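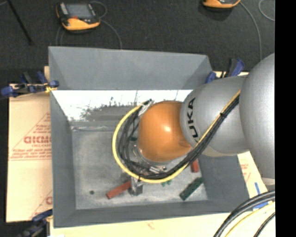

The case for the plain grey bin

Storage advice tends to favour dividers. Fit a bin with cells, the argument goes, and every part has an address. I have used both kinds at the Usemcombe store and I now prefer the open bin with sloping sides for anything block-shaped and larger than a hand.

A divided bin fixes the size of its contents on the day it is bought. Ours had 41 cells. When the block sizes changed, most of them were wrong, and the dividers could not be moved without tools. An open bin accepts the new size at once.

Sloping sides matter more than depth. A block that lands against a vertical wall can stand on end and stay there. Against a slope it usually slides to the floor and lies flat, within reach. The slope costs some volume at the base, and I consider that volume well spent.

Colour is the other point. A red block on a light grey floor is easy to find, even when it lies at an angle and the floor is worn to cloudy patches. Scuffs are no reason to replace a bin. Cracks are.

The Mirley catalogue still lists dividers as standard and the open version as an option, at a surcharge of 2 per cent. I would reverse the order. Small fixings need cells, and I would keep them for that purpose only.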